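I met Domenica Marti at Tavares, the bakery she runs on a side street with terrible parking, and she had a tray of rolls in her hands before I got my coat off. "Sit, eat, then ask," she said. So I ate. (Two rolls. Fine, three.)

She opened the place in August, after five years of baking bread for a hotel kitchen, and she still gets up at the same awful hour. "My body doesn't know I'm the boss now," she told me. The starter is called Lorora, after a song her aunt used to hum, and it lives in a bucket by the back door.

I asked about money, and she laughed for a good long while. The oven was secondhand and cost her $2,000, plus a weekend of swearing with her business partner, Jailson Arruda, who wanted a new one. "He was right about the door," she said. "It sticks. I kick it."

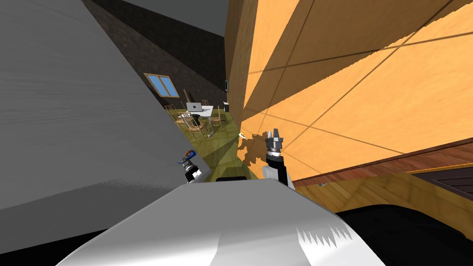 Jailson came in around then with flour up to his elbows and told me the rye is the loaf to buy — Domenica says it's the seeded one, and they've been arguing about it since they opened. He wants to add a second rye this winter, with caraway. She hates caraway! "If people ask for it, I'll make it," she said, "but I won't taste it."

I went home with one of each. The rye was gone by supper, and I've hidden the end of the seeded loaf for toast.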